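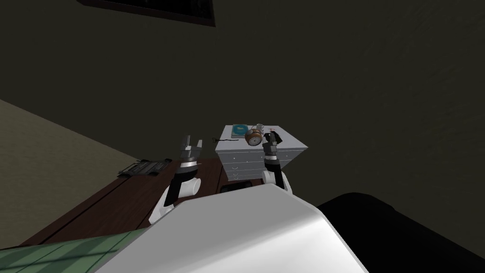

6 min read

2024-10-27, Darkville bench, Hollis build

Two arms on the torso and both of them answering! I have wanted to write that line for so long that I'm putting it first and getting to the details after.

Where we stand. The simulated Hollis now runs off the same command stream as the real one on the bench. Same joint names, same limits file, same homing routine. I loaded the bedroom room in Cluka, stood the robot up to the chest of drawers, and sent the right arm out over the front edge of the top while the left one stayed up and open off to the side. The pose I had typed in on paper and the pose I got on screen agree well enough that I stopped fiddling with it and went to make tea.

Why a bedroom and why that chest of drawers. Trudy Rakena picked it, and I grumbled, and she was right. Our old test room had one box on one table and everything worked in it. The top in the bedroom has a brown alarm clock near the front edge, a little white mug tucked in behind it, a flat square thing with a blue oval at the back, and a thin stick sort of object whose forked end pokes out past the left edge. Also the black jagged object, which is the one I keep aiming for and which I have been calling the crow in my notes. I should look up what its asset name is before someone else has to read my scripts. So there is a reachable thing, and there are things in the way of the reachable thing, and that is exactly what the kitchen shelf at home is like.

Joint order (read this if you touch the arms)

The whole of Friday evening went to the elbow and forearm roll being swapped on the right arm only. The left arm was perfect, which made me suspect the model, then the driver, then my own eyesight. It was the cable labels. On the real right arm I had numbered the harness from the wrist down, and on the left from the shoulder up, and then I had carefully written the config to match the labels. Fixed in the config first to prove it, then fixed properly with new labels. Both arms now number from the shoulder. If you find an old label with blue marker on it, peel it off and throw it away, please.

Related: the sign on the right forearm roll is flipped on purpose. Do not "correct" it. The motor is mounted mirrored.

Grippers

The sim grippers open and close on one value for both fingers. The real ones do too, now that I took out the second servo. I'm happier with the single servo and the linkage than I expected. There's a little slop at the fully open end, but once the fingers are on something it disappears, and losing the extra weight at the wrist made the shoulder noticeably quieter. Current limit is at 800 mA for both. At 500 the fingers wouldn't hold my tape measure. I haven't tried in between and probably should, as 800 leaves dents in a foam cup.

What the sim can't tell me is anything about grip. Friction in the model is whatever I typed in, so for the mug I'm only trusting it on reach and clearance. Can the arm get there, does the forearm swing through the clock on the way, does the elbow want to go through the drawer fronts. Those answers are worth a lot! Every one of them used to cost me a scuffed part.

The right forearm route

With the robot square to the furniture, the forearm comes up very close to the front of the drawers. There are small round knobs on the drawer fronts, and the collision shapes in Cluka include them (I checked by turning the shapes on, and they're generous, bigger than the knobs look). The planner therefore takes a wide path out to the right and back in. On screen it looks a bit silly, like someone reaching around a sleeping cat. On the real robot I would like exactly that silliness, so I'm leaving it alone.

Tried backing the base off a hand's width. The reach is still fine for the front half of the top and hopeless for anything at the back. The mug is right on the line between those. Moved the base back to where it was.

Tried planning to the crow with the left arm too, just to see. It gets there by leaning over the clock, and the clearance number it reports is 45 mm at the closest point. That surprised me, I'd have bet on a collision. But the elbow ends up so high that I don't love it for the real arm, where the shoulder motor is already working hard in that position. Right arm for the right side, left arm for the left side, until I have a better shoulder.

Logging

The recorder works. My longest session so far came out at 2777 steps with no gaps in it, checked by diffing the step numbers, and the file opened cleanly in the viewer afterward. Before this week it would drop a chunk any time the disk light came on. The fix was dull: write to memory, flush when the arm is idle. Trudy suggested it in November of last year and I said it was overkill. Noted here so that she can find it.

One leftover problem. The camera timestamp is taken when the picture is finished and the joint timestamp when the command is sent, so they don't line up when the arms move fast. For slow reaching it doesn't matter. For anything quicker I need one clock for both. I'd like to do this on the sim side first, where I can pause the world and look.

Torso shell

The printed shell for the real robot is at the sanding stage. The virtual one is white with a broad shine across the lower right, and it takes up a lot of the view when you look out over it toward the furniture. That got me worried about the real head height. Standing behind the bench with my phone held where the camera will go, I get the same problem: plenty of chest, and the lower part of both arms hidden behind it. Options are raising the camera post, or cutting the upper edge of the shell lower. I lean toward the post, as I have spent too many hours on that edge already and it is finally smooth.

If the post goes up, the camera cable needs replacing with a longer one. The Pruvura board has a spare connector on the left that would make the run shorter. Worth trying before ordering anything.

Power

Both arms homing at once trips the bench supply. One after the other is fine. I put a delay in the homing routine, left first, and put the same delay in the sim so they stay matched. It makes no difference to the sim, of course, but I want to be able to play a log from one on the other without thinking.

Please do not run both arms from the grey supply by the drill press. It's labeled wrong and I haven't had time to find out how wrong.

Things I want to try next

Same room, same furniture, with the clock moved around at random. Right now I know where it is, which means the script knows where it is, which means we haven't tested anything about looking.

The stick on the left. It's thin and it hangs past the edge, so the left gripper could in principle come at the forked end from outside without reaching over the top at all. I think that's a lovely first task for the left arm. Trudy thinks it will just flick it onto the floor. We have a packet of cookies riding on it.

Drawers. I'm itching to do drawers, but the knobs are small for our fingers and on the real robot I'd want rubber tips first. There's a sheet of rubber on the shelf above the vise with my name on it. Leave me enough for four fingertips and help yourselves to the rest.

Floor friction for the base. The room has a plank floor, and I've got the base fixed in place, so it could be ice for all Hollis cares. Unfix it once the arms are boring.

Small stuff

Shoulder bolts on the real left arm were loose again after the homing tests. Threadlock this time, and a paint mark across the head so we can see if they move.

The emergency stop now cuts the sim as well. Hit the big button and the picture freezes along with the real arms. I pressed it far more often than I needed to — it's very satisfying.

Backed up the config folder to the shop drive. The good one is the folder with "shoulder up" in the name. Everything older uses the bad numbering and will swap your elbow.

Left the bench powered down, both real arms folded, the sim saved in the reaching pose. If you open it to play with, save under a different name.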